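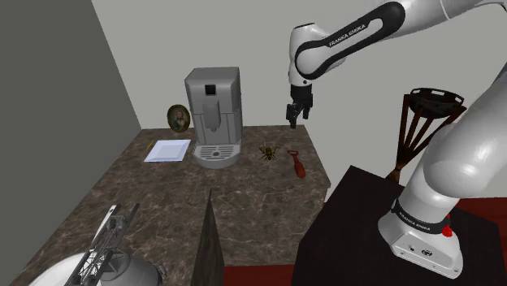 **Drinura Answer Booklet, 44 pages**

The Drinura booklet is made for written examinations in colleges and secondary schools. It has 44 ruled pages with a margin on both sides, and a cover where the student fills in name, roll number and subject. The corner with the name can be folded and glued down, so the examiner marks the paper without knowing who has written it.

We use a paper which takes fountain pen as well as ball pen. Students who press hard should still write on both sides without trouble – this was the main complaint about our older booklet, and the sheet is now thicker.

- Pages: 44, numbered
- Binding: 2 staples, thread on request
- Pack: 60 booklets
- Smallest order with printed college name: 3000 booklets
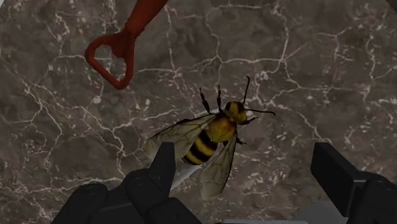 Serial numbers are printed on the cover and again on the last page. If your college keeps its own number series, please send us the first number together with the order. We can't change it after printing has begun.

Supplementary sheets are sold separately, in the same paper and ruling.

For prices and a sample booklet please write to Thilini Dissanayake at the Weerasinghe office. Orders confirmed before noon on Friday go to the printer in the following week.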